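Is a $400+ office chair worth it or am I being had?

gindside_mike
Joined: March
Posts: 13

My lower back has been complaining since I went full time at a desk. Everybody at work swears by the Fandesum chair, which runs 555 before shipping. The sales page says it "retrains your posture." I have a hard time believing a chair can train anything. Has anyone here paid that kind of money and felt a difference after the first month?

lbarany
Posts: 2,755

Bought one four years ago. My back hurt before, my back hurts now. The chair is nice. Those are separate facts.

What helped was getting up to refill a small glass of water instead of keeping a big bottle on the desk.

PreciousG

I'll disagree with Lilla a little. I went from a dining chair to a proper adjustable one and the numb leg I'd get by 3 pm went away inside a week. The seat was finally the right height for me. But mine was used and cost a fraction of what you're quoting. Don't buy new.

numstead_refugee

The "ergonomic" label doesn't tell you anything. Anybody can print it on a box. When I worked in the showroom at Numstead we had two chairs with the same base and the same foam, and the one with the word on the tag cost more. Guess which one people told us felt better.

gindside_mike

@PreciousG used how? I looked at the office liquidator place and they won't let you sit in anything before you pay.

PreciousG

Then walk out. Sit in it for twenty minutes with your shoes on, at a desk. If they won't allow that, they know something you don't.

L. Oprea

Twenty minutes is nothing. Every chair feels fine for twenty minutes. Ask about a return window and get it in writing.

Also, what is the study behind "retrains your posture"? I asked Fandesum by email and got a PDF with a lot of photos of spines and no numbers in it.

marta_w

Coming at this from the other side, I have a black ergonomic one and I like it fine. I just don't credit it with much.
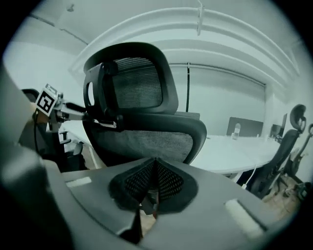
My physical therapist spent most of our first visit on my hips and about a minute on what I sit in. She wanted me walking at lunch. I've stuck with that, more or less, and I'd put my money there first. If you still want the chair in six months, it'll still be for sale.

lbarany

"More or less" is doing some work there, Märta.

marta_w

It rained a lot, ok.

numstead_refugee

Six months of a sore back to prove a point seems like a lot. Get a used one with a seat that goes up and down and skip the headrest.

gindside_mike

Going to try the walking and look for something used. Still not sure I buy the hips thing.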